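Setting Up a Two-Arm Folding Cell on a Padded Bench

Posted 23 Nov 2024 by Yevdokiia Yurchenko

I promised a write-up of how I get our folding cell ready before a run, and then I kept putting it off, so here goes. It's mostly my own checklist with the grumbling left in. 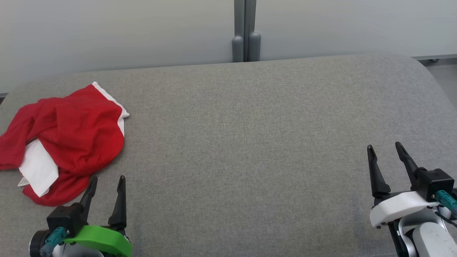

A few people at Kodham have asked why I bother with a setup routine at all when the arms come up fine from the power switch. Well, they do come up fine, and then twenty minutes later one finger is dragging across the upholstery and you're hunting for the reason. I'd much prefer to spend the time up front (with coffee).

Before you power anything

Start with the surface. We work on gray upholstery with a coarse weave, and I like it because clothes don't skate away the moment you touch them. The downside is lint. Run a lint roller over the whole top, then go over it again with your palm flat and feel for loose threads. A fingertip that snags a thread will pull it, and then you have a bigger thread.

Next, push down on the padding where each arm does most of its picking. If one spot feels softer than the rest, write it down. Padding gets tired! When ours did, the left arm started closing on air and I blamed the calibration for a whole afternoon.

Make sure the bench can't creep. I put tape on the floor at the corners back in September and I check against it every morning. If it has moved even a little, move it back before you do anything else, or you'll be teaching the arms a bench that isn't there tomorrow.

Fingers and brackets

With the power off, wiggle each finger sideways. A tiny bit of give is fine. If it clicks, take out the screws, clean them, put a dab of threadlocker on and tighten them evenly, going back and forth between them. Don't crank one all the way down first, the finger will sit crooked and you'll have to start over.

Then hold the gripper housing and try to twist it against its bracket. It shouldn't budge. I mix bracket colors on purpose, by the way, green for left and white for right. It saves so much confusion when someone is shouting across the room about which side is acting up.

Push the cable connectors in until they seat and give each one a light tug. Look at the slack too. Swing the wrist by hand through its full turn and watch the cable the whole way around, and if it pulls tight anywhere, loosen the tie behind it and let some through.

Power up and home

Turn on the left arm, wait for it to settle, then the right. Home them one at a time with your hand near the stop button. Our controller is the Marnia box and it will happily home both together, but I don't like it, there's too much to watch.

Once they're home, open both grippers all the way and bring the tips down over the fabric. This is where I get fussy. Slide a piece of printer paper under each fingertip and lower the arm until the paper just drags. Save that height, raise it 2 mm, and save that as your hover height. Do the same near the back of the bench, because a surface that looks level usually isn't.

The grip test

Use a real piece of clothing for this, something soft with a lining or a stripe down the side so the layers behave differently. Shorts are great. Toss them on one side of the bench in a heap, don't arrange them, and leave plenty of clear space so the arms have room to spread things out.

Set the grip force at 20 percent and pick up a single fold. If it slips, go up a little and try again from a fresh heap. I've never needed anything close to 100 and I'd worry about the seams if I did. Try the thick parts last, waistbands especially, and keep care labels away from the fingertips if you can. They're slick and they slide right out.

If one arm grips well and the other doesn't, swap the fingers between them before you touch any settings. If the problem moves with the fingers, they're worn. If it stays put, look at the cable and then the housing.

Shutting down

Park both arms low with the grippers open, save your heights under a new name (I use Kalska plus the day's initials, don't ask) and pull the clothes off the bench. Wipe the fingers with a dry cloth. If you changed anything at all, put it in the log, even if you changed it back.

I'm still working on a decent way to check the wrist joints without taking the arm off its mount. Koval has a method with a dial gauge that I want to try, and I'll add it to this page once I've done it on both sides.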